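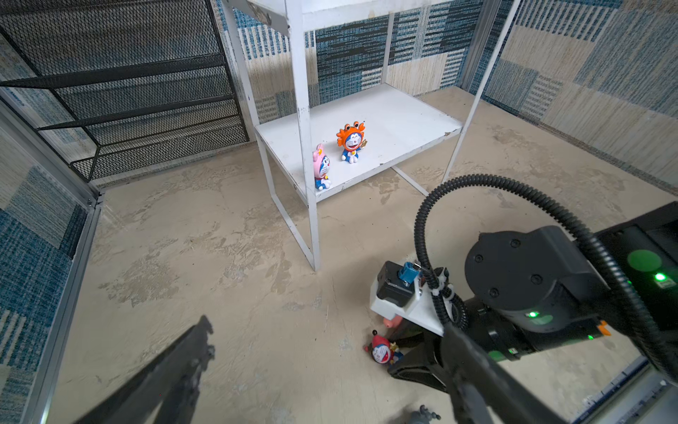
Temps de lecture : 6 min

Kit préhenseur Gustero – Guide de mise en service
Chapitre 4. Prise d'objets sur étagère et au sol

Publié le 22/05/2024 par la documentation technique Fekville
14 partages | 3 commentaires

4.1 Domaine d'application

Le présent chapitre s'applique au kit préhenseur Gustero à deux doigts, monté sur un bras déjà étalonné selon le chapitre 3. Il couvre la préparation de la cellule, l'apprentissage des points de passage et les premiers cycles de prise sur des objets légers de forme irrégulière. La caméra de poignet doit être installée et son flux visible dans le logiciel Okafor avant toute autre opération.

Les objets retenus pour la mise en service sont des figurines Doraemon coiffées de couvre-chefs différents : chapeau en forme de crabe, capuche rose à petites cornes, chapeau rouge. Tout autre jeu d'objets rigides convient, à condition que chaque objet pèse moins de 100 g et présente au moins une zone de serrage accessible.

ATTENTION – Couper l'alimentation du bras avant d'entrer dans la cellule. L'arrêt logiciel d'Okafor ne remplace pas l'arrêt d'urgence.

4.2 Préparation de la cellule

1. Placer l'étagère dans la zone de travail, longerons de base à plat sur le sol. Un sol taché ou marbré est admis ; un sol réfléchissant doit être recouvert d'une bâche mate.

2. Vérifier que le plateau inférieur est horizontal. Les rayures et les petits éclats de peinture sur le rebord n'ont pas d'incidence sur la détection. Un plateau voilé doit être remplacé.

3. Régler la distance entre la base du bras et le bord avant du plateau à 800 mm.

4. Écarter ou attacher les rayonnages voisins. Les panneaux en treillis métallique appuyés contre une paroi sont à déclarer comme obstacles dans Okafor (menu Cellule, puis Volumes interdits), y compris lorsqu'ils se trouvent hors du trajet prévu.

5. Poser les figurines sur le plateau. Laisser entre elles un passage au moins égal à la largeur d'un doigt, plus 2 mm.

6. Placer une figurine couchée au sol, à l'aplomb du poignet en position d'attente. Elle servira au cycle de ramassage (section 4.5).

7. Retirer du sol les pièces mécaniques et la visserie qui ne font pas partie du jeu d'objets.

Note : les parois à motifs (rayures, damiers) sont compatibles avec la détection. Après tout changement de fond, relancer l'acquisition de référence décrite en 3.6.

4.3 Contrôle du câblage

Le câble annelé noir doit former une boucle large autour du bras jusqu'au poignet. Une boucle trop courte tire sur le connecteur dès que l'articulation du poignet dépasse la moitié de sa course ; une boucle trop longue vient frotter sur le plateau.

1. Bras hors tension, amener le poignet à la main dans ses positions extrêmes.

2. Observer la boucle pendant tout le mouvement. Elle ne doit toucher ni les doigts, ni le support blanc du module moteur.

3. Vérifier que le connecteur bleu est enfoncé à fond sur le dessus du module.

4. Remettre sous tension. Les voyants s'allument en vert. Un voyant éteint ou d'une autre couleur renvoie au tableau des défauts, annexe B.

5. Dans Okafor, ouvrir l'onglet Préhenseur et lancer Course complète. Les doigts s'ouvrent, se ferment, puis reviennent en position d'attente.

PRUDENCE – Ne pas débrancher le connecteur bleu sous tension. La position des doigts serait perdue et l'étalonnage à refaire.

4.4 Apprentissage de la prise sur étagère

1. Sélectionner Nouvelle tâche, puis Prise sur plateau.

2. Conduire le poignet en mode manuel jusqu'à ce que les deux doigts et la figurine visée soient visibles ensemble dans le flux de la caméra. Enregistrer ce point sous le nom APPROCHE.

3. Avancer jusqu'à ce que la figurine se trouve entre les doigts. Enregistrer sous le nom SERRAGE.

4. Régler l'effort de serrage à 66 %. Cette valeur convient aux figurines en posture assise comme en posture debout. L'augmenter seulement si l'objet glisse lors du levage.

5. Relever le poignet à la verticale et enregistrer DEGAGEMENT. Contrôler la garde sous le plateau supérieur : l'équerre boulonnée proche de l'angle est le premier point de contact possible.

6. Lancer le cycle en vitesse réduite, main sur l'arrêt d'urgence.

Pour les objets à relief supérieur (yeux sur tiges du chapeau-crabe, pince relevée près du visage), serrer sur le corps. Un point SERRAGE pris sur la coiffe entraîne une rotation de l'objet au levage.

Lorsque deux objets sont proches, commencer par celui qui se trouve le plus près du bord avant. L'ordre se modifie dans Tâche, Priorités. 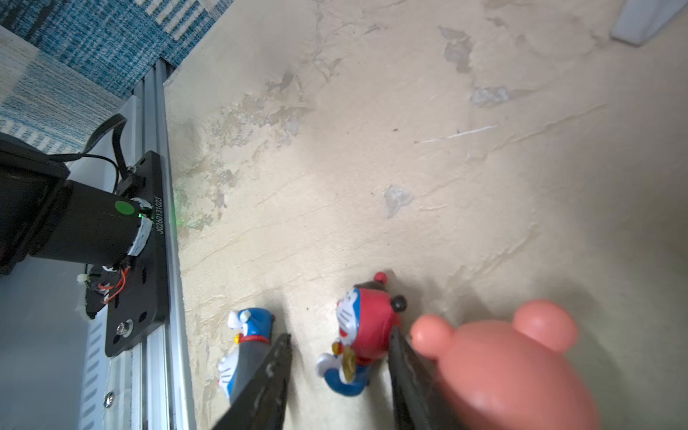

RUBRIQUE : PRISE ET RAMASSAGE

4.5 Ramassage sur surface plane

La surface de travail peut être irrégulière. Un enduit crème écaillé par endroits, avec des traînées et des points sombres, reste dans les limites admises. Le relief local ne doit pas dépasser l'épaisseur de l'extrémité des doigts.

1. Sélectionner Nouvelle tâche, puis Ramassage.

2. Présenter les doigts de part et d'autre de l'objet, bords striés vers l'intérieur. La figurine au chapeau rouge surmonté d'une boule doit apparaître debout entre les deux doigts.

3. Vérifier que les objets voisins sont hors de la course de fermeture. Une figurine renversée juste à l'extérieur du doigt gauche est tolérée à la fermeture ; elle peut en revanche être heurtée à l'ouverture. Réduire dans ce cas l'ouverture maximale dans Préhenseur, Limites.

4. Contrôler le côté droit de l'image. Un objet volumineux placé très près de la caméra, tel que l'ours rose saumon, apparaît flou et recouvre une partie du doigt. Okafor signale alors « Doigt D masqué » et refuse l'enregistrement. Déplacer l'objet ou décaler l'approche.

5. Enregistrer SERRAGE, puis DEGAGEMENT.

6. Pour un objet couché, orienter le poignet de façon que les doigts se referment sur la plus petite largeur du corps. Les accessoires tels que grelots, queues et mains tendues ne sont pas des zones de serrage.

Note : la détection de posture (debout, couché) est active par défaut. Elle peut se tromper sur une figurine dont la coiffe est plus large que le corps. Corriger manuellement dans la vignette de l'objet.

4.6 Environnement de montage

Le rail en profilé aluminium longeant la surface peut recevoir une platine moteur. Respecter les points suivants :

– les fils rouges et noirs sous le moteur sont à maintenir à l'écart de la zone de prise ;
– la référence imprimée en blanc sur la platine noire (JG260131023 sur l'unité représentée) est à relever avant toute demande d'assistance ;
– le serrage du boulon de la platine se contrôle à froid, bras hors tension ;
– les vis tombées à proximité du panneau à fentes sont à retirer avant le premier cycle.

4.7 Défauts courants

L'objet pivote au levage : reprendre le point SERRAGE plus bas sur le corps.

L'objet glisse : nettoyer les stries des doigts avec un chiffon sec. Si le défaut persiste, augmenter l'effort par pas de 2 %.

« Doigt D masqué » ou « Doigt G masqué » : voir 4.5, étape 4.

Arrêt en cours d'approche sans message : un volume interdit recoupe la trajectoire. Afficher les volumes dans Okafor et vérifier ceux qui ont été déclarés pour les rayonnages.

Flux de caméra figé : fermer l'onglet Préhenseur, attendre l'extinction de l'icône, rouvrir. Le défaut est corrigé dans la version de décembre.

Les doigts de rechange et les platines se commandent auprès du dépôt de Gidport en indiquant la référence relevée. Le réglage des cadences fait l'objet du chapitre 5.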